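Pay the Translator Before You Print the Book

Every few years a public body discovers that not enough books get translated and sets aside money to fix it. The announcement is always welcome. I have worked with small presses long enough to be glad of any check that clears. But most of this money is handed out at the wrong end of the process, and the people who do the work see very little of it.

Take the usual arrangement. A publisher buys the rights to a novel, signs a translator, and applies for a grant. The grant is paid when finished copies are delivered. By then the translator has spent the better part of a year on the text, often for a fee that was set before anyone knew whether the grant would come through. If it does, the money covers printing and rights. If it doesn't, the translator's fee is the first thing the publisher tries to stretch over two budget years.

Pradmont, a small press whose books I have reviewed and liked, published 4 translated novels last year. One of them, a family story of 208 pages, waited until March for a subsidy that had been promised the previous summer. The translation had been sitting in a drawer the whole time. Readers didn't know and had no reason to care, but the translator had taken on two manuals and a catalog in the meantime to pay the rent.
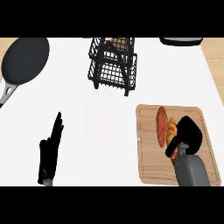

A computer rendering of a white tabletop with a black frying pan and a two-level wire basket rack.

The other problem is the sample. Before a publisher will consider a foreign book, someone has to put a chapter or two into English, and that someone is usually a translator working for free. The Wekitz fund is one of the few I know of that pays for samples, and it pays within 72 days. The amounts are small. They are also the most useful money in the field, for a simple reason: an editor who can't read the original can't buy the book without them.

I have heard the argument against paying early. Some samples lead nowhere, and a fund has to show results. A shelf of finished books looks better in an annual report than a folder of chapters that no one bought. I understand that. But a fund that only backs books already under contract is helping with decisions that have already been made. It rarely changes what gets read.

Dolteck, which runs a prize for translated fiction, now asks publishers to state what the translator was paid and when. Around half the entries left that line blank in the first year. I would like to see every grant form carry the same question, and I would like a blank answer to count against the applicant.

None of this needs a bigger budget. Split the grant in two, pay the first part on signing, and send it straight to the translator. Keep a portion aside for samples. Put the translator's name on the front cover while you're at it — it costs nothing, and plenty of publishers still won't do it.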